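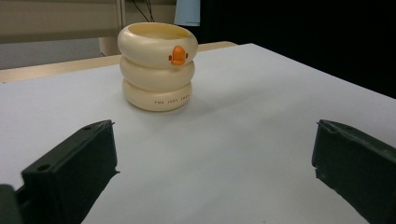

The green fingers of a hand-held gripper, open on either side of a cream-colored ring container at the Gillton workshop.

Members of a shared workshop in Gillton are building a set of hand-held grippers and using them to practice everyday pick-up jobs on a tabletop. The project, called Zelitis, has been running since March in the back half of the building on Dobson Street.

The grippers are worked by hand, one in each fist. Graham Whitlock, who started the build, wants the recordings from them to train a small two-armed robot that is still in parts on his bench at home.

"The arms can wait," Whitlock said. "If the fingers are wrong, everything after that is wrong too."

The finger design is now in its fourth version. Latrice Whitlock redrew the tips after the earlier ones kept slipping on rounded plastic. The group has spent $2,000 so far, most of it on motors for the arms, and has saved 306 short recordings. Poppy Bellamy sorts them on Tuesday evenings and throws out any with a dropout in the video.
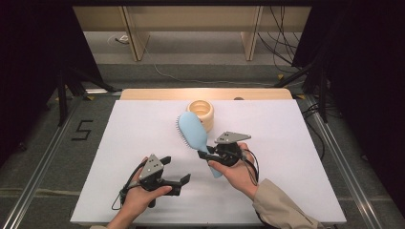
A light blue hairbrush held in the right-hand gripper over the white board. The left-hand gripper is open.

The current list of objects comes from bathroom shelves and kitchen drawers. Brushes are on it for their handles, which can be taken hold of at several angles. Containers are harder, according to Bellamy, and a glossy one is harder again.

Work takes place over a white board set on a table inside a metal rail frame. Ferenc Vass put the frame together from rails left over from another member's project and is drawing up a parts list for people who want to make their own.

Vaughan Mahuika, who keeps the workshop's bookings, said the table is reserved for Zelitis three evenings a week through the end of the season. Other members can use it the rest of the time but are asked to leave the cables where they are.

The parts list and drawings for the fingers will be posted on the workshop's noticeboard when the fifth version is done.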